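5. Drive Caddy Handling

Applies to: Prirnov gripper with the Mondia drive service package, firmware 6 and later. Revised Aug 16, 2023.

This section covers teaching and running the caddy removal routine on an open computer or storage chassis. Complete Section 4 (Wrist Camera Alignment) first. Caddy removal uses the wrist camera for approach and for grip check, and both depend on the alignment values saved in that section.

5.1 Before you start

1. Shut down the host computer and disconnect the power cord. Wait 21 seconds before you open the case.
2. Remove the side or top panel and store its screws away from the work area.
3. Secure the chassis to the bench plate. The chassis must not shift when pushed by hand.
4. Connect the ground lead from the gripper base to bare metal on the chassis.
5. Move loose cables out of the approach path. Tie back any cable that crosses the drive bay opening.
6. On the pendant, open Tools > Grip > Profiles and select CADDY 3.5.

CAUTION: Hard drives can be damaged by static discharge. Do not run the routine with the ground lead disconnected.

CAUTION: Keep hands and arms clear of the finger linkage while the arm is enabled. Press HOLD before reaching into the chassis. HOLD stops arm motion and keeps grip force on.

5.2 Teaching the grip point

1. Jog the gripper to the standoff position in front of the bay. Set arm speed to LOW.
2. Open the fingers fully and rotate the wrist until both fingertips are parallel to the end of the caddy.
3. Advance until the fingertips pass the end of the caddy. Stop before they touch the connector side of the drive.
4. Close the fingers in TEACH mode. In this mode the fingers stop at first contact and apply no further force.
5. Check that both tips bear on the caddy. If either tip bears on the circuit board or the connector housing, open the fingers and return to step 2.
6. Press STORE. The pendant assigns the next free point number.

NOTE: Points 1 through 595 are available to the user. Higher numbers are reserved for factory routines and cannot be overwritten.

5.3 Lifting and presenting the drive

1. Release the caddy latch by hand, with the arm in HOLD, or run the latch routine if one has been taught.
2. Press RUN. The fingers close to the profile force and the arm withdraws the caddy along the taught axis.
3. When the caddy is clear of the bay, the wrist tilts to the presentation angle. The board side of the drive faces the camera.
4. Wait for GRIP OK on the pendant.

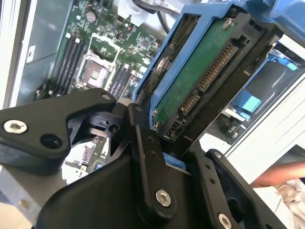
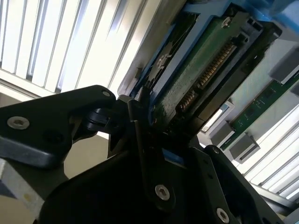
Blue caddy held at an angle, circuit board side outward, gold connector contacts in view.

5. Confirm on the live view that the contacts are not covered by a finger or a cable.
6. Press CONTINUE to move to the place position, or BACK to return the caddy to the bay.

If GRIP OK does not appear, the pendant shows one of the following codes.

G-06: One finger has no contact. Reteach the grip point.
G-21: The caddy has moved in the grip. Support the caddy by hand in HOLD, open the fingers, and start again from 5.2.
G-30: The camera cannot find the connector edge. Reduce glare from windows or lamps and press RETRY.

CAUTION: Do not increase the grip force to clear G-21. Excess force bends the caddy rails and can stop the caddy from seating.

5.4 Fingertip pads

Inspect the pads before each shift. Replace them when the surface is shiny or when the edge is torn. Use only Tollska pads supplied with the kit. After replacement, run Grip > Zero with the fingers empty, then repeat the contact check in 5.2, steps 4 and 5. Stored points remain valid.

The pendant displays a pad reminder after 1,361 grip cycles. To reset it, open Service > Counters > Pads and hold CLEAR until the count returns to zero.

For replacement parts, contact your Rezaei service office and give the serial number on the gripper base.

Continue to Section 6, Returning the Caddy to the Bay.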